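Kaltton Paired Hand Gripper Kit: Review for Buyers

Category: Data collection hardware
Configuration tested: one paired set, standard pads, no extended service plan
Price paid: $1,912 before shipping

We bought the Kaltton kit in April out of a small equipment budget. The alternative was a leader-follower arm setup from Brultorwood, quoted at a price that would have used up the whole allocation and left no money for mounting, spares or operator hours. This review covers what the kit costs to own, how it handles kitchen objects, and which line items we missed in the first estimate. It does not cover policy training results. Those depend on too many things besides the gripper.

What you get

The kit contains 2 hand grippers, a charging lead for each, a calibration card and a hard case. Each gripper has a linkage frame in black plastic with triangular cutouts, and textured blue rubber pads on the fingertips. The camera sits behind the fingers and has a wide circular field of view. There is no host computer in the box. Budget for one if you don't have a machine with enough fast storage, and budget for the storage separately, as purchasing departments tend to treat them as different items.

The case foam is cut for the grippers only. Leads and card go in loose.

Handling

Tableware makes a reasonable acceptance test. It is cheap, it comes in awkward shapes, and most sites already have it. Our set included clay bowls, glazed bowls and shallow plastic plates, used on a quilted cover.
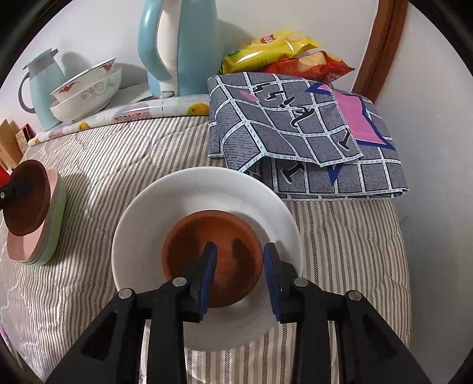

Gripper pair, tableware task.
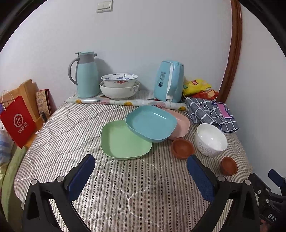 Page last changed: October 25, 2024

Bowls are the easy case. With one finger inside and the other on the outer wall, the pads sit across the rim and the operator can feel when the grip is square. The thick clay rim gave the most repeatable grasp of anything we tried. The glazed bowls are more slippery and need a firmer trigger pull, which tires the hand over a long session.

Shallow plastic plates are harder. When they overlap, the usable edge is thin and close to the cloth, and the pad needs clearance underneath. Operators learned to slide a plate toward a free edge before lifting. Decide before collection starts whether that slide counts as part of the task. We decided late and had to relabel.

A quilted surface also gives way under the fingertips. This helps when getting below a low rim and hurts when you want consistent approach heights. If your deployment robot will work on a hard counter, collect on a hard counter.

The field of view is wide enough that the other gripper often appears at the edge of the image during two-handed work. For bimanual tasks we consider this useful. It also means that background objects get recorded along with everything else, so storage and review time should be planned on that basis.

Pads and wear

The pads are the consumable. They are held on firmly, and replacing one is a bench job that can't be done between takes. Abrasion from unglazed clay showed up sooner than we had planned for. Order spare pads with the kit. Kaltton ships them as a separate order with its own freight charge if you add them later.

Dunleavy sells a compatible pad at a lower price. The material is harder, and grip on glazed surfaces was noticeably worse. We went back to the originals after one session.

Line items we missed

Spare pads, as above.
A second charger. Alternating operators from a single outlet cost us setup time.
Operator hours for practice. The first 2 sessions per operator were not usable and should be costed as training.
Label review. This was the largest omission. It came to roughly 2 hours of review for each hour recorded, before any relabeling.
Reset labor. Somebody has to put the bowls and plates back between takes. If the operator does it, throughput drops.
Replacement tableware.

Comparison

The Wokholm single-hand unit costs less and has a better case and a clearer manual. It is the sensible purchase if your tasks need only one arm. Buying a pair of Wokholm units for two-handed work brings you close to the Kaltton price, with time synchronization left for you to solve.

The Brultorwood setup records from the actual robot arms, so there is no gap between the collection hardware and the deployment hardware. It needs a fixed bench, and moving it to another room is a day's work. For a group with one permanent station and a larger budget, we would still look at it first.

Support

Kaltton answered a calibration question in one exchange. The firmware updater runs on one operating system only and the product page does not say which. Ask before ordering.

Verdict

Recommended for groups collecting two-handed tabletop data at more than one location. Enter the kit price in the budget as hardware and open a separate line for labor, sized larger than the first.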